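Speaker notes: Looking after one arm and one hand
Farzana Chaudhry, Stustik workshop day

Opening (2 minutes)

Good morning. Say who I am, and that I take care of the Brevik cell. Say also that I am not a programmer. My part is cables, screws, cleaning and the small checks in the morning.

Ask who in the room has an arm with a hand on it, and who has a simple gripper. If most have grippers, go faster over the thumb.

1. Cables first

Most of our stops in November came from cables. The arm itself was fine. On this cell the cables run outside, from the hand back over the wrist and down the side of the base, so every turn of the wrist pulls on them a little.

What I do: with power off, I follow each cable with two fingers from the hand down to the connector. I feel for a hard place or a flat place. Then I press the connectors near the base, one after the other. Then power on, and I turn the wrist slowly to both ends and watch the loops. A loop must never become straight.

Pause here for the picture. Let people find the loops over the wrist by themselves. 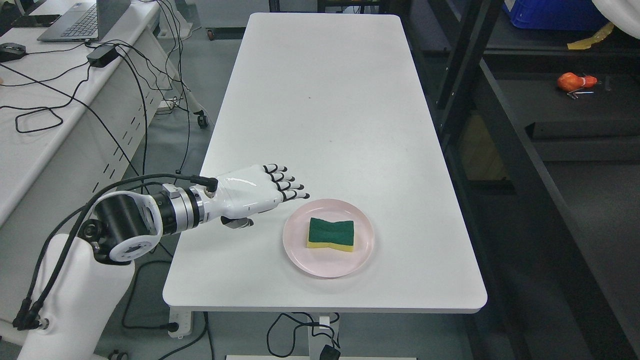
2. The sponge check

We use a kitchen sponge on a plate as the test piece. It is soft, so a wrong position of the hand does not break a finger. The plate goes always on the same place on the table.

The hand comes from the side, palm down, and stops next to the plate. I look at the fingertips from the height of the table. If one is lower than the others, I stop and do the zero position again for that finger. After this, up to 6 grasps at slow speed.

Tell the Dalgleish story here if there is time (wrong zero saved on a Friday, pink plate on the floor on Monday). Keep it short.

3. The log

Our Cidia log has now 1,058 entries for this cell. Show how one line looks: time, which finger, what I changed, my initials. Please write also the days when nothing was changed.

Questions (5 minutes)

If they ask about spare fingers: we keep one complete set, already tested. If they ask about software, send them to the afternoon talk.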